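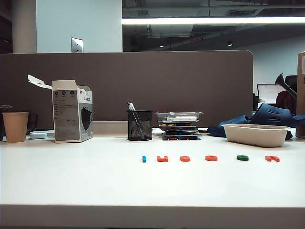 Page last changed: 2018-12-07

About Rilelora

Rilelora is a small school for grown-ups and children who want to read and spell with more ease, and we do nearly all of it with our hands. Foam letters, cardboard letters, letters cut from old cereal boxes, letters drawn in a tray of salt. If you can pick it up and slide it next to another one, we have probably taught with it!

We started in the back half of a shop on Tirkine Street with one table, one shelf and a single bag of foam letters that had no q in it. (We drew one on a coaster. It lasted two years.) These days we have three rooms, a proper coat rack and 1,789 letters in the big drawers, sorted by shape and never by color. Color is fun to look at, but a blue I and an orange-red e have to be able to sit in the same word, and we want learners looking at the outline of the thing.

How a lesson goes

A lesson is 30 minutes for children and twice that for adults. It begins with a row of letters on a white desk. Six is plenty for a first row, fewer if someone is tired. You move them about, say what you hear, swap one, say it again. Vowels get far more desk time than anything else, and the round letters get the most of all: e and o are easy to mix up when they are lying flat and you are looking at them from a low chair, so we encourage people to stand up, lean over, walk to the other side, pick the piece up and run a thumb around it. We love this part. There is a lot of laughing in it.

After the letters comes paper. Pencils and pens live in a mesh holder within reach, and whatever word was just built gets written down while it is still in front of you. Mistakes stay on the page. We don't hand out erasers to beginners unless they ask.

The Things on the Desk

People visiting for the first time are sometimes surprised that our desks have ordinary stuff at the back of them, a paper cup, a product box, a pen holder. That's the second half of the method, and we call it Flivau. Once a learner has a few sounds down, we turn to whatever is standing nearby and read that. Packaging is wonderful for this! It has big print and tiny print, little round icons, numbers, pictures that help you guess. A box with a face mask printed on the side gives you "mask" and "face" before you have read a line, and then you can go hunting for the words. Adults in particular tell us that the day they read a whole side of a box at the store was a bigger day than finishing any workbook.

So please bring us your empty boxes. Flat is easiest to store, but we like them standing up with the flaps open too.

Who comes here

We teach 100 learners in a normal term. The youngest are five and the oldest stopped telling us. Some are new to English, some had a rough time at school, and some come along with a child and end up staying for themselves. Groups are never bigger than six. The Han room is the quiet one, for people who like to work on their own with a teacher close by.

Borrowing letters

Every learner can take home a bag of letters for the term. There are 300 bags on the shelf by the door, so there is always one for you, and a brother or sister can have one as well. Wash the foam pieces in warm water with a drop of dish soap and let them dry on a towel. Lost letters are fine, just tell us which ones.

Visiting

Come in any afternoon during term and sit at a desk for a while. We close for the last two weeks of December and open again in the new year. The door on Tirkine Street sticks a little, so give it a good push.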